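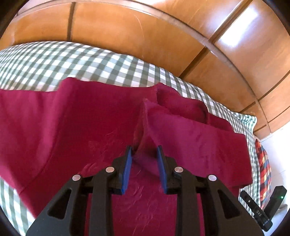
Carnine Residents' Association
Minutes of the January meeting, held in the community room, Friday, 7.30 pm

1. Apologies and minutes of the last meeting
Apologies were received from two members. The minutes of the November meeting were agreed with one correction: under item 5, "Sosik Lane" should read "Sosik Road".

2. Matters arising
The lamp outside the shop has been repaired. The lamp at the top of the steps has not. The secretary will write to the council again and ask for a date.
The hedge at the bus stop was cut back before Christmas.

3. Accounts
The balance at the end of December was £2,330. The hall insurance is due in March and the premium has gone up by £30. It was agreed to pay it in one sum. The grant for the noticeboard has not yet arrived.

4. Winter bedding collection
The collection will go ahead as last year. Clean blankets, duvet covers and sheets can be left in the community room during opening hours. Pillows cannot be taken. Items should be washed and dry, and bagged by size if possible, as sorting took two full evenings last time. Single bedding is needed most.
The meeting discussed whether to accept electric blankets. It was decided not to, as there is no one to test them.
Vamia has offered the use of a van for one afternoon. The offer was accepted with thanks.

5. Parking on Sosik Road
Several residents complained of cars left across the dropped kerb by the surgery. One member felt that cones would only be moved. Another asked for a white line, and it was pointed out that a line could not be enforced. The meeting voted to ask the council for a site visit. Carried, with three against.

6. Newsletter
The last issue ran to 600 copies and there were not enough for the new houses. The next will be 100 copies more. The printer, Ó Súilleabháin, needs the text a week earlier than before. The bin calendar is to go on the back page, in larger type.

7. Community room
The heating now comes on at 6 pm on meeting days. The kitchen tap still drips. A quote for a new one is being sought. Groups are reminded to stack chairs no higher than five and to put the key back through the door.

8. Any other business
A member asked if the spring plant sale could be moved to a Saturday. To go on the next agenda.
A pair of reading glasses was left behind in November and is in the desk drawer.

The meeting closed at 9.05 pm. The next meeting will be in March, same time and place.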